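Ponari bench set, read this before you train on it
Maintained by Lakmal Talukder. Last edited Monday, August 8, 2022.

What it is
Tool tidying at a pegboard, shown to a two-armed robot by remote control. There are 1261 episodes. Boyang Shi and Aiguo Wan drove nearly all of them, so you are learning two people's habits.
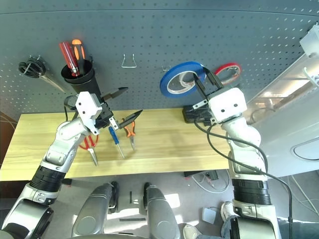 What we don't claim
A demo ending well says the operator was good. It says little about the policy. Grekow's loader marks every episode "success" by default and I would ignore that field.

Each episode stores joint positions, gripper opening and the head and wrist views. There are no force readings

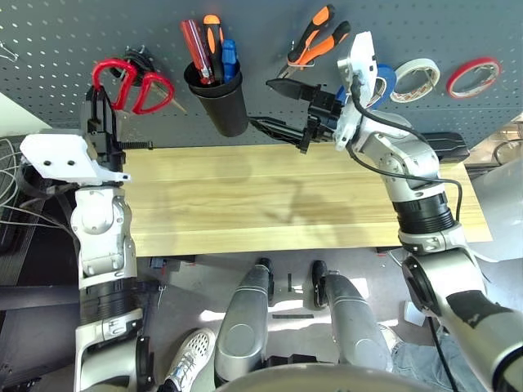 and we have no plans to add them. If your method needs contact, look elsewhere.

Known problems
Labels came from Weidong Meng's script and up to 15 episodes may have the wrong one. Scissors are the worst, as one class covers them all, though the bench has a red-handled pair and the board a black-handled pair. Split them yourself if colour matters to you.

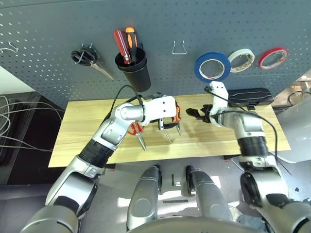 Language prompts were written afterwards, 3 per episode, and they are vaguer than I'd like. "Put the tool back" is no help with red scissors on the table and an empty hook among the full ones. Shengli Bai is rewriting them – maybe by September.

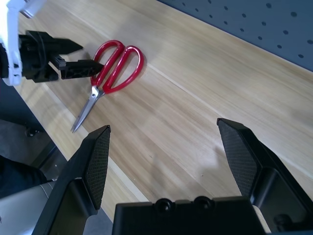 Can I mix this with the Kunitz set?
Only after resampling. The two were logged at different rates and the joint order differs too.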